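# Calibrating a monitor so prints come out the right brightness

02/09/2023

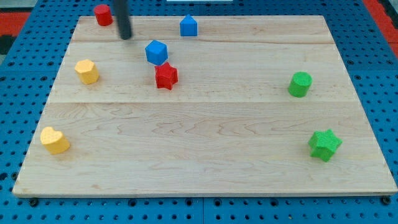
*Colored blocks on a pale wooden board.*

Dark prints are usually a screen problem. Most monitors leave the factory far too bright, so you edit the photo down to suit the screen and the paper comes out muddy.

You need a colorimeter, its software, and a printer with fresh paper loaded. I use a Muvon puck, but the steps are close to the same with any of them.

1. Turn the monitor on and leave it for half an hour.
2. Switch off night mode, auto brightness and any "vivid" preset.
3. Set the white point to D65 and gamma to 2.2. Start brightness at 100 cd/m² -- the software will often suggest 120.
4. Hang the puck flat against the screen. Tilt the monitor back a little if light gets in around the edge.
5. Run the measurement and save the profile with the date in its name.
6. Print a test photo at 5 x 7 inches, using the profile for your paper, and turn off color management in the printer driver.

Let the print dry for an hour, then look at it next to the screen under your normal room light. If it still looks dark, lower the target by 10 and repeat from step 3. Ekene Yusuf prints on matte paper and ended up at 80.

Keep the test file and don't edit it. I repeat the whole thing every October, and again whenever I change paper. The ink doesn't need to be new, but run a nozzle check first.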